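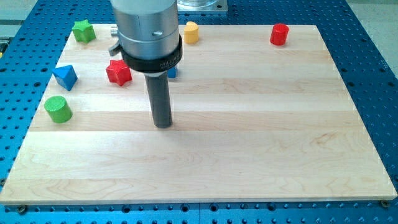 Coloured wooden blocks on a maple board.

Bring back the boring toy

My niece turned two in December and I did what I always do, which is leave it far too late and end up in the big toy shop at Sutherland Park with my coat still on, sweating. Have you been in one lately? Everything sings. I picked up a plastic teapot and it told me it loved me. A teapot!

I stood in that aisle for ages getting grumpier and grumpier, and I've been grumpy ever since, so you're all going to have to hear about it.

My complaint is that toys have started doing the playing. You press the cow and it moos, you press it again and it moos again, and then there's a little tune and a flashing light to say well done you. Well done for what? The child has pressed a cow. When I was small a cow made whatever noise I felt like giving it, and some days it was a cow and some days it was a bus driver.

I moaned about this to my friend Themba Steyn, who has three boys and very little patience with me. He says it's easy to be romantic about wooden blocks when you don't have to cook tea with one child on your hip, and that the singing teapot bought him ten minutes of peace which he'd have happily paid double for. Fair enough. I've never had to get three boys fed and into bed, and I'm not going to tell anybody who has that they're doing it wrong.

But I do think ten minutes is about what you get. His youngest got a talking garage last birthday (£71, I nearly fell over) and it's been under the stairs since Easter with the batteries out. Meanwhile the tub of blocks that came down from their gran is still in the front room, still being trodden on, still a castle or a shop or somebody's dinner depending on the day.

Price comes into it too, mind. Plain toys have somehow gone posh. You can get a lovely set of shapes from one of those tasteful websites, all oatmeal and sage green, and pay more than you would for the garage, and I find that just as annoying. A triangle of wood shouldn't be a lifestyle. The best place I know is the toy library in Onlow, where Dumisani Modise will let you take a bag home for a month and doesn't tut if it comes back one short. I'd put one in every town, next to the chemist.

So what did I buy? Well, I panicked and got a drum, and my sister didn't speak to me until New Year. I've since borrowed a bag of blocks from Onlow to make up for it. My niece tipped the lot on the carpet, put one in my shoe and spent most of the afternoon sitting in the bag.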